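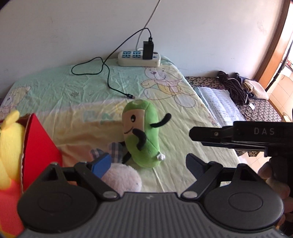

Progress at Pliltlow: soft toy packing

Hye-jin Gil for the Lorkier fund, February 18, 2020

We're well into the Derna work now, and I'm happy to say it is moving faster than I dared to hope in May! The hand-held grippers have gone over really well. People pick one up, work with the plush toys for a few minutes and start telling us what we got wrong (a lot, at first).

Plush is hard. A pea pod with skinny arms and a fluffy pink toy with plaid ears need very different grips, and our packers know this in their hands. We have 2937 recorded picks so far, 172 of them from the last shift alone.

What changes for people

Three packers have moved from full days of boxing to half days of teaching, at the same pay. Hwa-young Yoon now runs the morning sessions and rewrote our grip notes in plain words. Wrists are the sore spot: the gripper gets heavy, so we cut each turn to 37 minutes and swap.

Some packers still worry about their hours once the arm goes live on the Ma line. We've promised them a written answer before it does, and I'd love your input on the draft.

Next up: lighter handles, and picking from open boxes.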